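# Tareas domésticas y de taller con pinzas: estado del proyecto

Informe de avance, 2020-06-06

## 1. Pregunta de partida

El proyecto Rirkivix quiere saber si una máquina puede hacer ya tareas sencillas de casa o de tienda: recoger una mesa, reponer un estante, cerrar un envase. No buscamos construir un robot nuevo. Usamos pinzas de mano, guiadas por una persona, y con esas demostraciones entrenamos el controlador Flelau.

## 2. Trabajo realizado

Las sesiones empezaron en enero en el laboratorio Gavar. Grabamos 976 demostraciones y descartamos 53 por pérdida de seguimiento de los marcadores. De las restantes, 621 son de una sola tarea: tomar un objeto de la mesa y dejarlo en otro punto. Las demás se reparten entre apilar, verter y abrir tapas.

Cada demostración dura hasta 10 segundos. Las más largas se cortaron en dos, y eso dio problemas en el vertido, porque el corte caía a menudo con el envase inclinado.

## 3. Resultados

Tomar y dejar funciona bien con objetos rígidos y opacos. Con plástico transparente el controlador falla mucho más - suele cerrar la pinza antes de tiempo o demasiado arriba. Apilar sale de forma irregular. Abrir tapas no lo hemos conseguido sin ayuda.

También probamos el método de Tseng para coordinar dos pinzas. Mejora el reparto del trabajo entre ambas, pero es lento: una persona termina la misma tarea bastante antes.

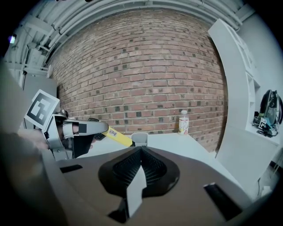

*Figura 1. Mesa de trabajo con botella de plástico transparente y recipiente gris; a la izquierda, pinza de mano con marcador.*

## 4. Valoración

Para reponer un estante con cajas iguales, creemos que el sistema podría servir con supervisión. Para una cocina, todavía no. Los envases cambian de forma, de peso y de sitio, y el controlador no se recupera bien de un primer agarre malo.

## 5. Pendiente

- Repetir el vertido sin cortar las grabaciones.
- Ampliar las pruebas con envases transparentes.
- Medir el tiempo por tarea con una y con dos pinzas.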